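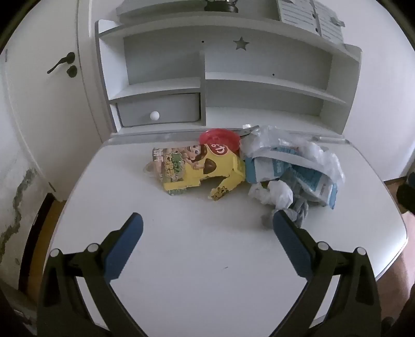

Clastville site, hand-held gripper upkeep
Progress report to Prandden, period ending January

Work this period was mostly on the finger assembly. The two fingers on the first unit had developed play at the pivots, enough that the pads no longer met squarely when closed. We removed both fingers, cleaned the pivot holes, replaced the worn screws and set them all to the same torque. The second unit was checked at the same time and needed only a new left pad.

Pads. The blue pads are now changed every 800 grasps. The old interval was set by eye and let some go too long, mainly on crumpled plastic bags and snack wrappers, where a glazed pad slips first. Boyer supplied 22 pads in the last order and 11 are left. At the present rate we will need to reorder before spring.

Camera. The mount was loosened during the finger work, so the calibration was redone afterward. Both pads have to be in view with the fingers open, and this is now on the startup sheet. One cable had a cracked strain relief and was replaced.

Use. The two units logged 3,224 grasps between them on desk clearing tasks. Downtime was almost all in the first half of the period, while we waited on screws.

Open items:
Studeck has not confirmed a price for spare fingers. We have no spares at present, and a broken finger would stop that unit.
The torque driver is due for its yearly check.
The startup sheet still shows the old pad interval on page two - to be corrected with the next printing.

No change to the budget is requested.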